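Ticket: Vasgate fingertips vs. Pinto fingertips, paper pickup and fold
Component: two-arm cell, grippers
Status: open
Reporter: Ľudovít Šimek

Summary
Wrist force reading on the right arm drifts when both grippers hold the same sheet. Seen with the Vasgate tips. Not seen with the Pinto tips under the same program.

Setup
Controller: Ivusine, stock gains. Head camera and wrist cameras on, all streams logged. Stock is plain colored copy paper, one sheet at a time. Force threshold for "contact" set to 1,000 counts on both arms.

Steps to reproduce
1. Home both arms.
2. Place one sheet between the arms.
3. Run fold_half from the Flandine task list.
4. Read wrist force on the right arm at the end of the hold step.

Expected: reading returns to baseline after the hold.
Observed: reading stays at 1,231 counts and the contact flag does not clear. The program waits, then times out.
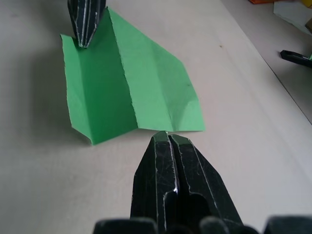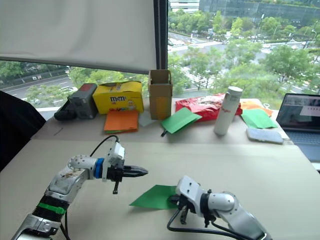

Green sheet, wrist camera (first) and head camera (second).

Log
14:10 Re-zeroed both wrists with grippers open. Baseline normal. Ran again, same timeout.
14:25 Lowered closing force on the right gripper from 7 to 3. Flag clears, but the sheet slips out during the lift. Put it back to 7.
14:50 Checked the cable at the right gripper for pull on the wrist. Gave it more slack. No change in the reading.
15:15 Looked at the wrist camera stream. The tips are scratched along the facets and near the slit where the fingers meet. Scratches alone should not affect the force value. The paper edge is ragged at the ridge, so there may be some tearing under load. Fresh sheet for every run from now on.
15:40 Swapped to Pinto tips, right arm only. Flag clears at force 7. The fold is less even, and the tips miss the sheet more often when it lies fully flat.

Notes
Current guess is tip length. The tool offset in Ivusine was entered from the data sheet and never measured. If it is short, the arm keeps pressing into the table after the grip closes.

To do
Measure the offset on the Vasgate tips and enter it by hand. Repeat the 14:10 run with no other changes. Leave the left arm as it is until the right one is sorted out.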